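Clarley 2 sync stuck after update -- anyone else?

Forum: Desktop software > Browsers and add-ons

lies_cuypers
Updated to Clarley 2 on my Linux laptop last night and bookmark sync has stopped. The icon spins for a minute and then shows "waiting for other devices". The desktop still runs the old version and it's the same there. I have 948 bookmarks and only 511 came across to the laptop. I've signed out and in again on both. Is there a known fix or do I roll back?

hliew
Same thing happened to me in the beta. The old version and the new one use different sync stores, so they won't talk to each other. Update the desktop as well and it should pick up where it left off.

nazma_k
I don't think that's right. I've got one machine on the old version and one on the new, and they sync fine. My guess is the folder limit. Does anyone know if it's still there?

lies_cuypers
What folder limit?

nazma_k
Anything over 500 in a single folder used to stop the queue. You had to split the folder. It was in the release notes for one of the older versions but I can't find the page now.

hliew
That was removed ages ago. The limit now is 3,000 for the whole account and she's nowhere near it.

Altintas_I
Before you change anything, export the bookmarks from the desktop. Menu, Library, Export to file. I didn't do that the first time and lost a folder of recipes when the shorter list overwrote the longer one.

Then on the laptop:

1. Close Clarley completely. Check it isn't still running in the tray.
2. Open your profile folder and rename the one called sync to sync-old. Don't delete it.
3. Start Clarley, sign in, and choose "Replace local data" when it asks. The other option merges and you'll get duplicates.
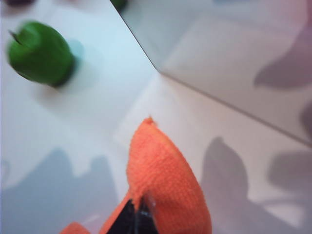 4. Leave it alone until the icon stops. Mine took most of an hour on a slow line.
5. If the bookmarks are all there, you can get rid of sync-old.

B_Kirui
Step 3 worries me a bit. If the server copy is the short one, "Replace local data" gives her the short list again. I'd push from the desktop first -- there's a "Send everything now" button under Account.

Altintas_I
Fair point, do that before step 1.

hliew
Or update the desktop, which takes five minutes and has to be done sooner or later.

nazma_k
Not everyone wants to. The new tab bar is awful on a small screen and you can't move it back to the bottom. I'm staying on the old one until they sort that out.

B_Kirui
You can move it, it's under Appearance > Layout. Only on Windows though, I think. The Linux build doesn't have the option yet.

nazma_k
I'm on Linux, so no use to me.

lies_cuypers
Thanks all. I exported, pushed from the desktop with the button, then did the rename on the laptop. All 948 are there now. The desktop is still on the old version, so it wasn't that.

hliew
Glad it's working. I'd still update.

lies_cuypers
I will at some point. Does anyone know if the Pramlow add-on works with 2 yet? Mine is greyed out.

B_Kirui
Not yet. The developer said August in the Pramlow thread.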